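The hands on the Flillitel have been my problem since July, when Kalevi Pesonen moved upstairs and left me his hex keys, his notebook and a drawer of finger screws sorted by a system known only to himself.

Most of looking after this machine is looking after the hands. The arms more or less get on with it. The fingers, though, have brackets, and the brackets have very small screws, and a very small screw regards thread-lock as a suggestion. So before every run I go over both hands with a driver, finger by finger, then do the cables, then the grip pads. The manual allows up to 71 minutes for this. I take longer - I drop things.

The task at present is toast. Irurlow wanted something domestic for the demo, and bread is cheap, so the cell is a white table, a two-slot toaster and me.
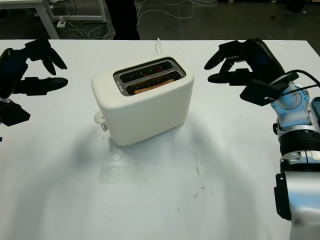
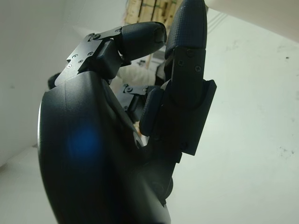
Page last changed: 12 December 2020

On to the pads. Kalevi's notebook says to wipe them with a barely damp cloth and leave them alone, the second half underlined twice. Crumbs get into the texture and the grip goes odd, and then you spend a morning retuning finger force for a fault you could have brushed off. I have done this. It's entry 607 in the log, if anyone at Nogueira would like a laugh.

Cables next. Anything that loops off the back of a hand gets checked with the wrist turned as far as it will go each way, power off. Kalevi's rule is three full turns of the wrist by hand, watching the loop and not the fingers. I watched the fingers for weeks, because they're more interesting.

Still to do: order more screws from Drodadent (part 696, the short ones, NOT the ones that look exactly like the short ones), redo the zero on the left thumb, and find out who has been eating the test bread.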